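May, glaze notes, Tinville shed

Bucket 3, the Stindura white, has settled into something you could pave a drive with. Salamatu Opoku says it wants Epsom salts. I say it wants an apology and a new owner. Added the salts, stirred for longer than I care to record, and got it through the sieve at the second go.

Weighed out 600 g of the Slanina clay body for test tiles. Half dipped once, half dipped 2 times, all numbered on the back in oxide, which I have now also got on my sleeve. Tile 806 crawled last firing – fingerprints, almost certainly mine. Sponge them all first.

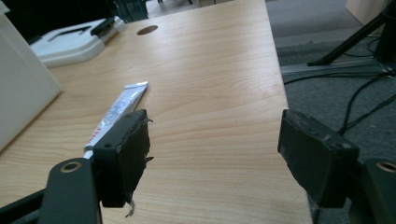
Still no decision on the wood-ash glaze. The single-dip tiles came out a thin tea colour and the thick ones ran straight onto the shelf. What I'm after is closer to the desktop: pale, with those fine wavy lines running across it. Salamatu thinks combing the slip before dipping might do it. Try that on the next batch, ash sieved finer.

Buy kiln wash.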